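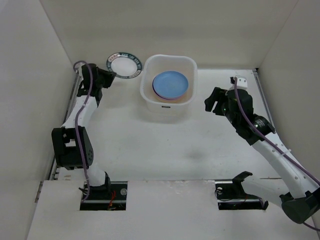

My project for the Tusonard course started with a fight over plates. Well, a small fight. Every July our student house on the Wunderlich street puts on an outdoor supper for the neighbors, and every July the supper things go back into the closet in whatever order people feel like putting them there. So I picked that as my subject: one tub, a few plastic plates, the party supplies that travel with them, and the question of what goes in first. You'd think plates would be the easy part, but look at the light blue one lying on top of the stack in the tub, with the purplish rim peeking out under it. From the side you would have a hard time guessing what else is in that pile, and that's exactly the trouble when you come looking for one particular color at supper time. I like that the tub is translucent, but it only helps so much when the plates lie flat. You see a haze of color and then you dig.

I should say right away that this is a small report about a small thing. The limit was 2000 words and I am well under it. Stijn Van Dijk, who was my partner for the first half, wanted to do the whole closet, including the folding chairs and the lemonade jugs, and we spent far too long arguing about jugs before we agreed to leave them out. I'm glad we did! The jugs have lids that never fit and they would have eaten the whole project.

What people told us

We asked 14 people in the house how they put the supper plates away, and we got almost as many ways of doing it. A few stack by color. A few stack by whatever is closest to their hand. Roos Verstraete sorts them by how much she likes the color (pink last, so that she gets it first the next time), and once I heard that I started doing it too. The biggest group said they had never thought about it, and then talked about it for ten minutes.

The second question was about the other stuff. The tub is supposed to hold tape for the tablecloths too, and this is where opinions got loud. Some think tape belongs in the drawer with the scissors. I'm in the other camp. If the tape lives in the drawer it stays in the drawer, and then there you are on the sidewalk with a paper tablecloth flapping in your face.

Laying it all out 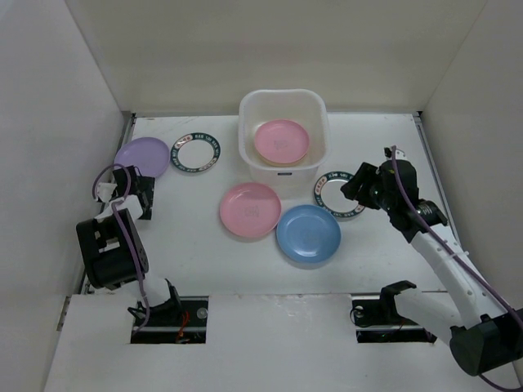 The best habit I picked up in this project is spreading things out before packing anything. It feels like extra work and I grumbled about it, but it changes what you notice. We had been talking for days about "the plates" as if they were one lump. With a pink plate already in the tub, another pink one and a blue one side by side in front of it, and the lavender one over to the left, they turn into separate things you can make a plan for. Two pinks, for instance! I had been treating each color as one of a kind in my notes, and my first labeling idea (one sticker per color) depended on that. I had to throw it out. The rings with the dark green border and the lettering take up more floor than I had given them in my drawing as well, one to the left of the tub and one to the right. A stack of plates takes up the space of one plate. Rings with open centers can stack too, but somebody has to bother to do it.

I drew the layout on squared paper that evening and compared it with my earlier sketch. In the earlier one I had the plates along the wall and the tub in front, and it meant reaching over everything to get to anything. With the tub at the back and the loose plates in front of it you reach over the plates the whole time instead, so I'm not sure that's any better. My next sketch had the plates on both sides. I never got further than the sketch with that one, so it stays a suggestion for whoever picks this up.

The order problem

Stijn and I wrote down three orders for filling the tub. The first was plates at the bottom and everything else on top. The second was the other way around. The third was Stijn's, and it put the plates upright along one side like records in a crate, with the supplies in the space left over. I wanted his to win because it looks so tidy on paper. Any color, straight out, no digging!

The problem is that a few plates are not enough to hold each other up. Ours slid down every time the tub got carried to the door, and at the end of the trip we had a heap that was worse than a plain stack. With a fuller tub I think it would be fine. We could have bought a divider, and I did look in the Wodden store, but our budget for the whole project was 72 euros and most of that had already gone to paper tablecloths and a decent marker. I tried a divider cut from a cereal box. It lasted one trip down the stairs.

About the tape

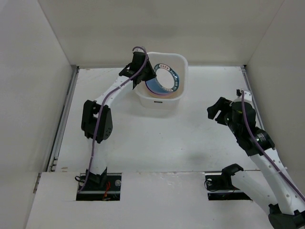

Tape deserves its own section, mostly because I was wrong about it. I had assumed a roll would lie down flat on the bottom of the tub like a very thick plate and stay out of trouble. Then you get one on its edge and tilted, like the blue roll in the tub with the white core showing, and it takes over the whole space. You can't put a plate on that. The plate would sit at a slant, the next one would slide off it, and the first person to lift the tub would hear the lot shift to one side. The core is handy, though. It gives you something to hook a finger into, and the print on it is easy to look for when you're in a hurry. I ended up liking tape as the last thing in, lying flat on top of the plates with the hole facing up.

Ineke Peeters read this part early on and asked why I didn't put the plates around the tape. I did try! It works with small saucers. With supper plates you need a tub much wider than ours, and then it doesn't go through the closet door without being turned on its side, and you can imagine what happens to the plates.

My rule, for what it's worth: flat things first, round thick things last, nothing on edge. I wrote it on the inside of the closet door in marker. So far two people have added their own rules underneath, one of which is about putting the milk back and has nothing to do with me.

Getting one plate out

Packing was only half the assignment. The other half was unpacking, and I nearly forgot it until a week before the deadline. A stack is great going in. Coming out, you either take the top plate or you pinch the rim of a lower one and tip it up past its neighbors. Everybody in the house does the second thing. I timed nothing here (I had planned to and then the phone died), so these are impressions only. Tipping is quick if the plate you want is near the top. If it's near the bottom, everything above it comes along for the ride, and it's faster to lift the whole stack onto the table and start over.

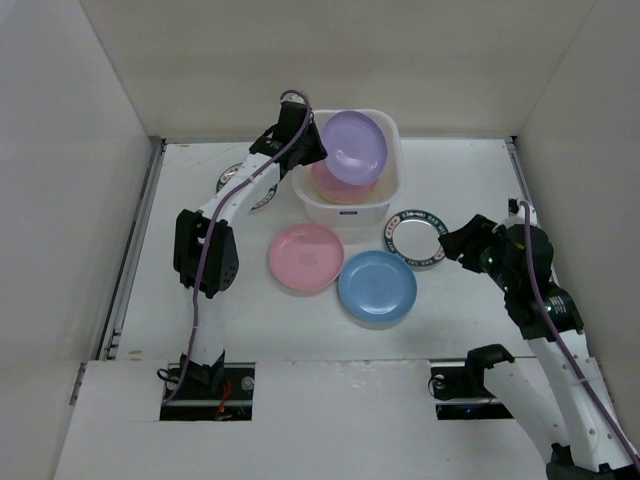

Willy Willems thought I was being too hard on tipping. His remark on my draft was that a plate lifted by its rim is halfway to being handed to somebody, and that a supper line moves better with one person tipping plates up and another taking them than with a stack on the table and everyone helping themselves. He also wanted to know why I hadn't considered storing the colors in the order the tables get set, pink for the children's table first, then the rest.

Fair enough, and I wish I had asked him sooner. The color order is a good idea and I've put it on the list. I'm less sure about the two-person line, since at our suppers the second person always wanders off to the grill.

What I'd change

I would start with unpacking next time and work backward. I would also borrow more plates. A handful is fine for trying out an order, but the upright method never got a fair chance, and I feel a bit bad for Stijn about that. Maarten Mulder has a stack of old picnic plates he says we can have, with a maker's name on the back that looks like Gurnix, and they're a little smaller than ours, so they might even nest.

The sketches and the answers from the house are in the folder marked 3859 on the shelf by the copier. The cereal box divider is in there too, flattened, if anyone wants to try a second pair of stairs with it.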